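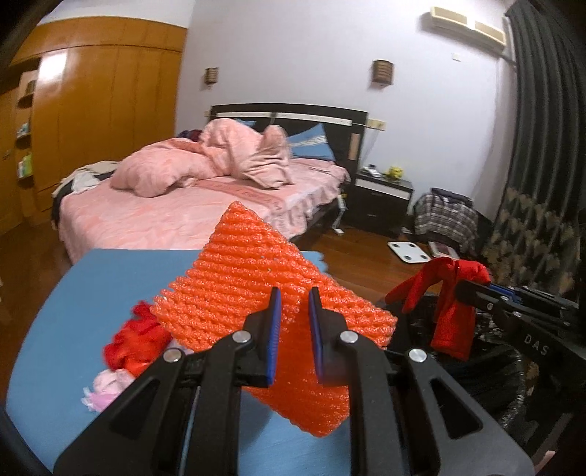 Folulow Handheld Gripper Handling Guide, second edition
Reviewed 20/10/2024

I bought this guide because our group at Gorndale was arguing over how to run sorting and tidying sessions in ordinary homes, and I hoped a printed set of rules would settle it. It settled maybe half.

The guide is 76 pages, ring bound, and sold by Ondalero with a set of check sheets. The check sheets are the best part. One page per session: pads wiped, pivot screws snug, table cleared of anything the task doesn't need, bin in reach of both hands. We have used them since the day they came and I have no plans to stop.

The rules on soft goods are where I start to doubt. Section 4 says to grip foam netting "at the thickest fold" and lift straight up. Fine for a fresh fruit sleeve. Try it with one that has been squashed in a drawer and there is no thickest fold to speak of. Cloth gets two paragraphs, and small plush or fluffy things get none, though anyone who has tidied a bedroom table knows they turn up right next to the trash.

Then there is the two-gripper rule: one hand holds still while the other moves. It's sensible for beginners. As a standing rule it makes for stiff, slow work that looks like no one's housekeeping, and the authors offer no test results to back it. They do say a pad set should be replaced after 1000 grips. Who is keeping that tally? I'd rather have a photo of a worn pad next to a good one - the guide has neither.

I also don't care for the word "standard" on the cover. As far as I can tell, Trương is the only other shop that follows it, and they dropped section 7 (room layout) entirely. I can see why. It wants a bare room, and people live in bedrooms with beds, curtains and bags on the floor.

A revised edition is promised for November. If it fixes section 4 I'll look again. For now, get the check sheets, which Ondalero sells separately in packs of 12, and borrow the book.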